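Thread on bed layers, specifically the quilted blanket, and why mine stopped ending up on the floor by morning. Long. Mute if you sleep under a single comforter and have no problems.

1/ Setup. Full-size mattress, one side against the wall. Fitted sheet, printed flat sheet, cream quilted blanket with diamond stitching. No comforter from May until the nights turn. The blanket is a Drosetow, bought used, care label faded past reading.

2/ The problem. A quilted blanket over a smooth cotton sheet has very little grip. Each time you turn over, it moves a small amount toward the open side. By 4 a.m. the open side has all of it and the wall side has sheet.

3/ First attempted fix was tucking the blanket at the foot. This holds the bottom and does nothing for the top, so the blanket pivots at the tuck. You wake up under a triangle.

4/ Second attempted fix was clips. Skisteck makes a set of 2 with an elastic strap that runs under the mattress corner. They held. They also left a dent in the quilting and a small pulled thread where I got impatient taking one off. Returned to drawer.

5/ Third was a larger blanket. More overhang on the open side means more weight on the open side, so it leaves faster. Should have seen that coming.

6/ What I do now is a lengthwise fold. Lay the blanket flat, squared to the foot of the bed. Take the wall-side edge and bring it back over toward the middle. You get a double layer on part of the bed and bare sheet on the rest.

7/ Smooth the sheet before you do anything else with the blanket. Flat of the hand, center outward, one pass per area. Soft wrinkles are fine. The ones to remove are the ridges that run head to foot, which you will feel through pajamas.

8/ A note on printed sheets. Mine has small pink-red and gray dashes set in diagonal rows. If the rows bend, the sheet is being pulled off grain, usually from one corner being tucked harder than the other. Cheapest alignment tool in the house.

9/ Same idea with the quilting. The stitch lines on the top layer of the fold should run straight. If they curve, there is a twist in the layer underneath. Unfold and redo it. Pulling on the top layer moves the twist to a different spot.

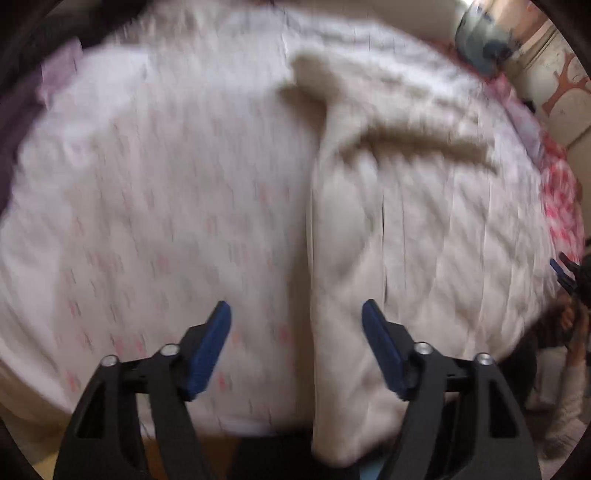
10/ Reply from Flundora, which I am copying in so it doesn't get lost: I fold mine the same way but from the open side, and then I sleep on the edge of the fold. It can't go anywhere with a person on it. Doesn't yours just open back up when you get in?

11/ It does open, and that is intended. I get in on the bare sheet, then pull the folded layer over me toward the wall. The extra width ends up on the wall side, where it has nowhere to fall. Sleeping on the edge would work for someone who stays put. I rotate like a rotisserie chicken.

12/ Back to the fold. The raised crease that forms across the blanket near the top is the part people skip. It is slack trapped between the two layers. Push it toward the head of the bed with your forearm until it runs out past the edge. Don't press down on it. Pressing makes two smaller creases.

13/ The long edge of the fold should run parallel to the side of the mattress. I used to measure from the wall with a tape. Now I sight down it from the foot of the bed, which is accurate enough for a blanket.

14/ Thickness matters. Two layers of quilting make a stiff edge, and a stiff edge keeps its line. I tried the same fold with a thin cotton blanket from Van der Merwe and it slumped before I got to the pillows. Fine blanket, wrong job.

15/ Washing. Quilting shrinks at the stitches before it shrinks anywhere else, so a hot wash leaves you with a puckered blanket that won't lie flat on itself. Cold, gentle, low spin. Dry it over two parallel lines if you have them. A single line leaves a crease down the middle that will fight your fold for a week.

16/ Blanket width, for anyone about to ask: I don't have a formula. You want enough that after folding, the single-layer part still hangs over the open side by a hand's width. Less than that and you get a draft.

17/ Results. I kept a log from June into August, because I am like that. 50 nights. The blanket reached the floor on 2 of them. One was a fever. The other I can't explain and have left in the data.

18/ Things I tested that made no difference: turning the blanket end for end, putting the print side of the sheet down, a heavier pillow, going to bed earlier.

19/ One thing that made a difference and I didn't expect it to: drying the flat sheet on the line instead of in the dryer with a softener sheet. The line-dried one is rougher and the blanket slides less. If you change only one thing from this thread, try that before buying clips.

20/ Several of you have asked about doing this on a bed with both sides open. I haven't got one. In principle you fold both edges in toward the middle and open them from inside, but then somebody has to climb in under a flap. Report back if you try it.

21/ Comforter season is a separate thread. Different fill, different slip, and the cover has its own problems with corners.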